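Section 4: Setting up a shared sorting station

I wrote this part of the Turnent guide for the folks on the floor at Gurovbridge, so it skips the math and sticks to what you'll do at the start of a shift. If you used to do kitting by hand (I did, for years), most of this will feel familiar. You still decide what goes where. The arm just takes over the dull part of the picking, and you get the checking, the odd cases and the restocking.

Before you start

You need the station key, the Korent tablet and a clear path to the emergency stop. Read section 2 first if you haven't signed off on it yet.

CAUTION: Keep out of the arm's reach while the tablet shows green. Amber means it's waiting on you — it can still move.

4.1 Laying out the table

1. Set the table height with the control panel on the front right edge, then leave it alone for the whole shift. The arm learns its heights at start-up, and if you nudge the table up an inch at noon you'll be redoing all of 4.2.

2. Lay the foam pad in the middle of the tabletop and press the corners flat.

3. Check the floor. Power strips stay under the table, with cords running away from where you stand.

4. Put out the practice items. Mix them up! Hard and soft, bagged and loose, round and square. We keep fruit in the set along with the electrical parts, and yes, people laugh, but a lemon rolls in a way a wall switch never will.

5. Put the switch and socket panels on their trays, off the pad. Bags of small components can lie flat wherever there's room.

6. Stand the gray blocks on the right side and leave one on the pad with a blue block on top. Your table should now look a lot like mine, with the hand open and raised at the left.
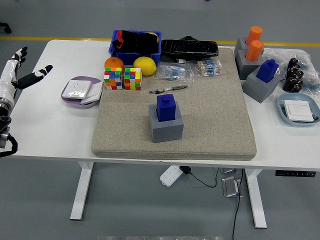 4.2 First run

1. Step back, tap Start on the tablet and pick Slow. Always Slow for the first run, even if you're behind.

2. Watch the first picks all the way through. If a bag slips, tap Hold and straighten it yourself.

3. Log anything odd in the Yazzie sheet. The log holds up to 1,000 entries before you need to export it.

Note: In March we moved the restocking job onto the same shift as the checking. You'll walk more and reach less than you used to, and my shoulder is happier for it. If the pace feels wrong, tell your lead and get it changed on the tablet — the speed setting belongs to the crew at the station.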